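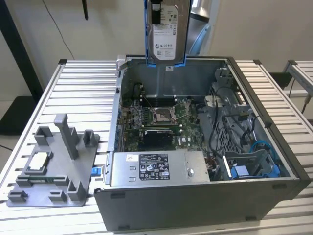 Wiederaufbereitung von Computern

Die Wiederaufbereitung von Computern (häufig auch mit dem englischen Wort Refurbishing bezeichnet) ist die Prüfung, Reinigung, Instandsetzung und erneute Weitergabe gebrauchter Rechner, die an ihrem bisherigen Platz ausgedient haben, technisch aber noch eine ganze Weile gute Dienste leisten können. Der Begriff umfasst sowohl die gewerbliche Aufarbeitung großer Posten aus Büros, Behörden und Schulen als auch die Arbeit gemeinnütziger Werkstätten und der vielen Bastlerinnen und Bastler, die am Küchentisch einem alten Gerät zu einem zweiten Leben verhelfen. Von der Reparatur unterscheidet sie sich dadurch, dass am Anfang oft gar kein Defekt steht, und vom Recycling dadurch, dass das Gerät als Gerät erhalten bleibt und nur zerlegt wird, wo es sich gar nicht vermeiden lässt.

Begriff und Abgrenzung

Im deutschen Sprachraum gehen die Bezeichnungen bunt durcheinander. »Gebraucht« heißt zunächst nur, dass jemand das Gerät vorher besessen hat; es kann ungeprüft und ungereinigt über den Ladentisch gehen. »Generalüberholt« und »refurbished« versprechen mehr, sind in der Werbung jedoch dehnbar, und wer ein solches Gerät kauft, tut gut daran, sich erklären zu lassen, was im Einzelfall geprüft und was ausgetauscht wurde. »Aufgerüstet« wiederum bedeutet, dass einzelne Teile durch leistungsfähigere ersetzt worden sind, meist der Arbeitsspeicher oder der Datenträger.

Die Übersetzerin Mirjam Visser hat in ihrem Handbuch »Vom alten Rechner« vorgeschlagen, zwischen warmer und kalter Aufbereitung zu trennen. Warm nennt sie den Fall, dass ein Gerät nahtlos vom einen Nutzer zum nächsten wandert, kalt den, dass es erst jahrelang im Keller gestanden hat. Durchgesetzt hat sich das Begriffspaar nicht so recht, in kleineren Werkstätten hört man es aber durchaus, und es hat den Vorzug, dass sich jeder gleich etwas darunter vorstellen kann.

Geschichte

Solange Rechenanlagen ganze Räume füllten und häufig gemietet wurden, war ihre Aufbereitung Sache der Hersteller und ihrer Techniker. Zurückgegebene Anlagen wurden überholt und an den nächsten Kunden vermietet, ohne dass man dafür ein eigenes Wort gebraucht hätte. Mit dem Personal Computer änderte sich das gründlich. Nun standen auf den Schreibtischen Geräte, die aus genormten und einzeln erhältlichen Teilen aufgebaut waren, und mit ein wenig Geduld und einem Kreuzschlitzschraubendreher konnte sich auch ein Laie daran versuchen.

In den 1990er Jahren entstanden vielerorts Läden und Vereine, die ausgemusterte Bürorechner annahmen. Zu den gut dokumentierten Beispielen gehört die Werkstatt Nodano in Sorkbridge, die von der Elektrikerin Orsolya Tóth in einer ehemaligen Bäckerei gegründet wurde. Die alten Brotregale dienten dort als Lager, und weil sie so tief waren, passten zwei Rechner hintereinander, was die Suche nach einem bestimmten Gerät allerdings nicht gerade erleichterte. In ihrem besten Jahr gab die Werkstatt 400 Rechner an Haushalte und Schulen der Umgebung weiter. Ihre handgeschriebenen Annahmezettel sind erhalten geblieben und bilden eine hübsche kleine Quelle zur Alltagsgeschichte der Technik: Man liest darin von Tastaturen mit Kaffeeflecken, von geliebten Bildschirmschonern und von einem Rechner, der »nur sonntags nicht angeht«.

Später verlagerte sich ein guter Teil des Geschäfts in den Onlinehandel. Leasingrückläufer, also Geräte, die nach Ablauf eines mehrjährigen Vertrags gesammelt zurückkommen, sind für gewerbliche Aufbereiter besonders angenehm, denn sie treffen in großen und gleichartigen Partien ein, sodass sich jeder Handgriff wiederholen lässt und Ersatzteile untereinander getauscht werden können.

Ablauf

Annahme und Sichtung

Am Anfang steht die Sichtung. Modell, Ausstattung und äußerer Zustand werden notiert, und es wird entschieden, ob das Gerät weitergegeben, als Teilespender verwendet oder der Verwertung zugeführt wird. Erfahrene Leute brauchen dafür nur wenige Minuten, Anfänger dagegen verlieben sich gern in hoffnungslose Fälle. Marisol Cárdenas, die lange Kurse für Einsteiger leitete, empfahl deshalb, vor dem ersten Aufschrauben aufzuschreiben, wie viel Zeit man dem Gerät höchstens schenken möchte.

Datenlöschung

Die Löschung der Daten gilt als der heikelste Abschnitt der ganzen Arbeit. Das bloße Löschen von Dateien oder eine Schnellformatierung genügt nicht, weil die Inhalte dabei meist auf dem Datenträger verbleiben und sich mit frei erhältlichen Programmen wieder auslesen lassen. Magnetische Festplatten werden gewöhnlich vollständig überschrieben. Bei Halbleiterlaufwerken, deren Steuerung die Daten nach eigenen Regeln verteilt, nutzt man die eingebauten Löschbefehle, oder es wird, sofern das Laufwerk von Anfang an verschlüsselt war, der Schlüssel vernichtet. Lässt sich ein Datenträger nicht mehr zuverlässig löschen, so wird er ausgebaut und mechanisch zerstört.

In vielen Bürorechnern sitzen die Festplatten im Format 3,5 Zoll in Einbaurahmen aus Kunststoff, oft in kräftigem Blau oder Grün, die sich ohne Werkzeug aus dem Schacht nehmen lassen. Für die Aufbereitung ist das ein Segen, zumal bei größeren Partien, und mancher Betrieb hebt auch die Rahmen defekter Geräte sorgfältig auf. Sie gehen nämlich gern verloren und sind einzeln mitunter erstaunlich schwer zu bekommen.

Reinigung

Staub ist der treueste Begleiter des Computers. Er setzt sich in Lüftern und Kühlrippen fest, behindert den Luftstrom und lässt die Geräte lauter und wärmer werden. Entfernt wird er mit Pinsel und Druckluft, wobei man die Lüfterräder festhält, damit sie nicht überdrehen. Gehäuse aus älterem Kunststoff sind häufig vergilbt, was der Funktion nicht schadet. Rechner aus Raucherhaushalten verlangen besondere Hingabe, und in den Preislisten mancher Werkstätten findet sich dafür ein eigener Zuschlag.

Prüfung und Ersatz von Teilen

Nach der Reinigung werden Arbeitsspeicher, Datenträger, Netzteil und Anschlüsse geprüft. Die kleine Knopfzelle auf der Hauptplatine, die Uhrzeit und Grundeinstellungen bewahrt, wird bei älteren Geräten meist ohne langes Überlegen ersetzt. Auch die Wärmeleitpaste zwischen Prozessor und Kühler kann mit den Jahren austrocknen und wird dann erneuert. Vorsicht verlangt der Prozessorsockel: Bei vielen Bauarten befinden sich die feinen Kontaktfedern im Sockel selbst, und schon eine verbogene Feder kann die ganze Platine unbrauchbar machen.

Der wirksamste Eingriff ist in den meisten Fällen der Wechsel von einer magnetischen Festplatte zu einem Halbleiterlaufwerk. Start und Programmaufruf werden dadurch so viel schneller, dass Empfänger ihr eigenes altes Gerät bisweilen kaum wiedererkennen.

Software

Zum Schluss wird ein Betriebssystem eingerichtet. Gewerbliche Anbieter verwenden meist das ursprünglich vorgesehene System mit gültiger Lizenz, gemeinnützige Werkstätten greifen gern zu freien Systemen, die auch auf schwächeren Rechnern noch flüssig laufen. Eine verständliche Einweisung wird dabei leicht unterschätzt. Dorin Sârbu verfasste für den Verein Muvine ein Begleitheft von 25 Seiten, das jedem Rechner beilag und in dem auch erklärt wird, wie man eine Maus auf einer Wachstuchdecke zum Gleiten bringt.

Ökologische und wirtschaftliche Bedeutung

Ein erheblicher Teil der Umweltbelastung eines Computers entsteht bereits bei seiner Herstellung, insbesondere durch die Gewinnung der Metalle und die aufwendige Fertigung der Halbleiter. Eine längere Nutzung verteilt diesen Aufwand auf mehr Jahre. Dem steht gegenüber, dass sehr alte Geräte mehr Strom verbrauchen können als neue, weshalb sich die Rechnung bei Dauerbetrieb anders darstellt als bei einem Rechner, an dem abends ein paar Briefe geschrieben werden.

Wirtschaftlich lebt das Gewerbe von kleinen Spannen und großen Mengen. Kleinere Betriebe nennen eine Partie von 1000 gleichen Geräten scherzhaft einen »Jahrhundertsommer«. Gemeinnützige Einrichtungen verbinden die Aufbereitung oft mit Ausbildung oder Beschäftigungsförderung.

Kritik

Kritisiert wird vor allem, dass unter dem freundlichen Etikett der Wiederverwendung mitunter auch Elektroschrott ins Ausland gelangt, der dort unter schlechten Bedingungen zerlegt wird. Der Publizist Aurelio Chávez hat zudem darauf hingewiesen, dass gespendete Altgeräte für Schulen eine Last sein können, wenn sich niemand um ihre Wartung kümmert. Er riet dazu, lieber wenige, dafür einheitliche Rechner anzunehmen und mit der Spende gleich auch deren Betreuung zu vereinbaren.

Siehe auch

Elektronikschrott
Geplante Obsoleszenz
Recht auf Reparatur
Reparaturcafé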